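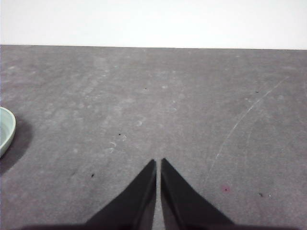
Skorbridge Table Setting Trials: Gallery 2

Surface, bowl and plate
Compiled by Oisín Fahy, 9th July

Gallery 2 covers the gray work surface at Skorbridge and the bowl and plate pairing under review for the Pludley tearoom. Gallery 1 covered mugs and side plates. Weights and rim diameters are in the stock sheet and are not repeated on these pages.

The tabletop has a matte finish and shows wear. Pale scuffs are spread over the upper middle and left-center, and a hairline scratch curves down the right half. There are a few small dark specks as well. Marks of this type do not affect how a dish sits, but they do show up next to plain glazes, so they are logged before any comparison of color. Pyo has asked for the surface to be refinished. A quote is pending for 34 square feet, covering this table and the two in the back room.

Cleaning method for the surface: damp cloth, mild soap, second pass with clean water, dry with a towel. Do not use scouring pads. Allow 10 minutes before setting dishes down.

Bowl on plate, side view

The bowl is blue and matte, deep in the body, with a rounded rim and faint horizontal ridges around the outside. The plate is a pale sage green, also matte, wide and shallow with a raised rim. The bowl sits left of center on the plate, leaving more of the plate exposed on the right. 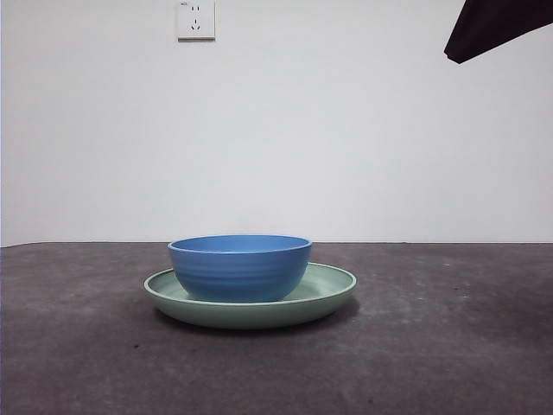 Placement and clearance

A bowl set off center leaves one wide area of plate and one narrow one. The wide side is usable for bread or a spoon. The narrow side is not. For table service at Pludley the wide side should face the guest's right hand. For tray service the bowl should be centered, as an uneven load is harder to carry.

The plate must extend past the bowl on all sides. If the rims meet at any point, use the next plate size up. The Findley range lists 5 plate sizes in this shape, and the trial order was for almost 100 pieces across all of them.

On color, the blue is the stronger of the two and the green is muted. Both read clearly against charcoal gray. The same pair will be checked on white linen and on bare oak in Gallery 3.
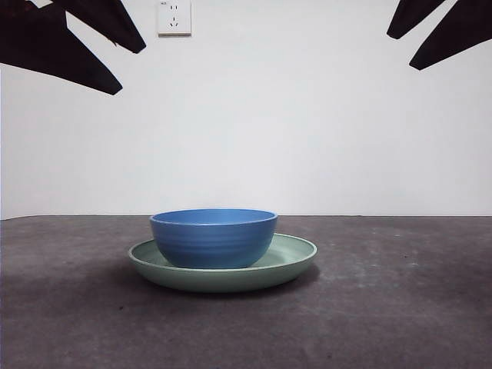
Blue ridged bowl on sage-green plate, gray tabletop, white wall behind.

Notes on the ridges: horizontal grooves give some grip when the bowl is lifted from the side. They also hold dried food, so soak before washing. Stack bowls with bowls and plates with plates in storage, with a paper liner between pieces.

Next: Gallery 3, linen and oak
Back to: Gallery 1, mugs and side plates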